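Cleaning a large television on a floor stand

The big television in the shared room at Kiltley had reached the stage where you could read the history of every meeting on it. Fingerprints along the bottom edge, a long smear at shoulder height, and a grey film over the rest that only showed when the set was off. I've cleaned it twice since May and have changed the method between the two, so I'm writing the second version down.

First, the starting condition. A glossy panel hides dirt well when it's lit and badly when it's dark. All inspection should therefore be done with the set switched off at the wall. Stand to one side and look across the glass at a shallow angle, so that the ceiling lights run along it as long streaks. Any break or fuzziness in a streak is a mark. From straight ahead you mostly see yourself.

Let it cool as well. Ours takes a good while after a long afternoon of slides, and a damp cloth on warm glass dries in bands before you can get to it with a dry one. I do it at 8 in the morning, before the set has been on.

Cloth. Blue microfibre, from a multipack bought in Erkville. The pack claims each cloth will survive 200 washes, a figure I have no plans to test. They go through the machine at a low temperature with no fabric conditioner. Conditioner leaves a coating on the fibres, the coating goes on to the glass, and you then spend ten minutes polishing it from one side to the other. Paper towels are out. So is anything that has been near the kitchen sink.

Fluid. For most of the panel, none. A dry cloth lifts dust and most of the film. For fingerprints I use deionised water, sprayed on to the cloth and never on to the screen. Liquid sprayed on the glass runs down and collects at the lower bezel, and on many sets there are electronics directly behind it. The first time round I used Multon screen cleaner, 2 squirts to a cloth, and it left a faint bloom that I had to take off again with water. It may suit a matt screen better. I've gone back to water.

Order of work. I used to start at the bottom because that's where the worst marks are. The dust from the top then came down on the finished part. Now it goes:

Dry pass, top to bottom, overlapping horizontal strokes.
Dry pass on the bezel, all four sides.
Damp pass on marked areas only.
Dry pass with a second cloth, straight after.
Lower edge last, on its own. 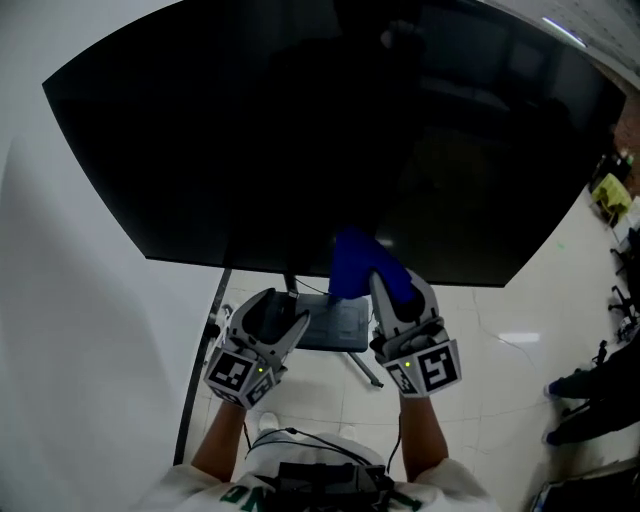
Do you need to take the television off its stand to clean it properly?
Leave it where it is. The front, the bezel and the tray can all be reached with the set in place, and the risk in lifting a panel that size is far greater than any gain in cleanliness. If the back needs dusting, turn the whole stand, assuming it has castors, and use a soft brush on the vents with the power off.

Back to the lower edge. It gets separate treatment because it behaves differently from the rest. People take hold of it to adjust the angle, so what's there is grease more than dust, and there is a small step between the glass and the bezel where lint collects. Fold the cloth over, put the fold into the step and draw it along in one direction. Going back and forth rolls the lint into a thread and leaves it at the corner.

Pressure is the thing I got wrong for years. A panel is not a window. If you can see the glass flex you're pressing much too hard, and a stubborn spot wants time with a damp cloth held against it, then a light wipe. A wide panel on a stand will also rock slightly if you lean on one side, so I keep my feet close to it and work only as far as I can comfortably reach, then walk round and do the other half. It's slower than stretching. The middle gets done twice, and that does no harm.

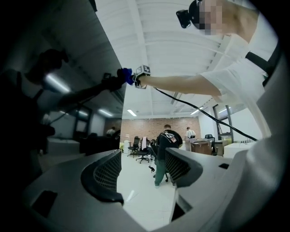

Long strokes at arm's length. Check the reflection as you go.

The stand itself takes less care. Ours has a metal leg and a dark grey tray under the screen, and the tray shows dust within a day or so. Damp cloth, ordinary washing-up liquid, dry off. Do this with a separate cloth from the screen ones. I mark the corner of the stand cloths with a permanent pen, after an incident with grit. The floor under it is tiled and gets mopped with everything else.

On replacement: there was talk of swapping the set for a matt one, and the Mohammadi catalogue has something suitable at £2,420, with a wall bracket on top of that. Matt coatings reflect less, but as far as I can tell they're fussier about cleaning, and the marks you do leave are harder to shift. For a room with this many ceiling lights the reflections are a fair complaint. The dirt isn't an argument either way.

Remaining issues. There's a fine mark low on the right that doesn't come off and which I now think is a scratch. The remote also needs doing, and that's a cotton bud job. I'll look at the panel again in a month and see whether the water-only version holds up any better than the Multon one did.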